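Bellelau launches lidded liner bags for kitchen bowls and caddies

Thursday start for new range in 693 shops

Household goods maker Bellelau is adding a range of reusable bowl covers and liner bags to its kitchen line this September. The bags are sold under the Itia name and will be stocked from Thursday in 693 shops, as well as through the company's own website.

Itia bags are made for people who keep leftovers in the bowl they were served in, or who want to line a bowl or small pot before using it for peelings. They come in two sizes. The small bag fits a cereal bowl or a small pudding basin. The large one fits a mixing bowl or a medium saucepan with the handle folded in or removed.

Each bag has a thin body and a thicker coloured rim. The rim is the part the user holds. It is stiffer than the rest of the bag, so it can be found by touch and pulled open with both hands before the bag goes over or into the bowl. Bellelau says the rim was the main change asked for by customers who had bought its earlier plain bags, many of whom wrote in to say they could not tell the open end from the closed one.

The earlier plain bags will stay on sale until stocks run out and will not be made again. 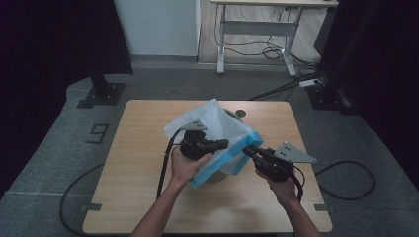
Using a bag as a cover takes one movement. The rim is opened, passed over the far side of the bowl and drawn down towards the user. There is no clip, string or tape. For use as a liner, the bag is placed inside the bowl and the rim is folded over the edge, where it stays until it is lifted out by the same rim. Food should be left to cool before a bag is put over it, and the bags are not for use in an oven or microwave.

Bags can be wiped or washed by hand in warm water and hung up to dry. They should not go in the dishwasher. A bag used as a liner for raw peelings should be kept for that job and not used again as a cover for food. The pack carries a small label strip that can be stuck to the rim for this purpose – the glue holds through hand washing but will peel off if left to soak.

The range was developed with Laitinen, the packaging workshop that also makes Bellelau's freezer labels and bread bags. Work on the rim went through 5 versions. Early ones were too stiff and lifted off shallow bowls when the bowl was moved. The final version is softer and slightly wider, and it folds flat so that a full pack fits in a kitchen drawer next to foil and baking paper.

Packs hold 8 bags of one size. A mixed pack is planned for next spring, when the company also expects to bring out a bag for loaf tins. Prices will be shown on the shelf and on the website from the first day of sale.

Distribution to shops is being handled by Levent, which already delivers Bellelau's storage tubs and drying racks. Shops that wish to stock the range and do not yet have an account should contact the Bellelau trade desk. Orders placed before noon are sent out the next working day. A counter display box is free with a first order and comes flat, with folding instructions printed on the base.

About Bellelau

Bellelau makes everyday goods for the kitchen and laundry, including storage tubs, drying racks, bread bags and freezer labels. Its products are sold in supermarkets, hardware shops and independent household stores.

Press contact

Samples of both sizes and pack artwork are available on request from the Bellelau press office, open on weekdays from 9 am to 5 pm.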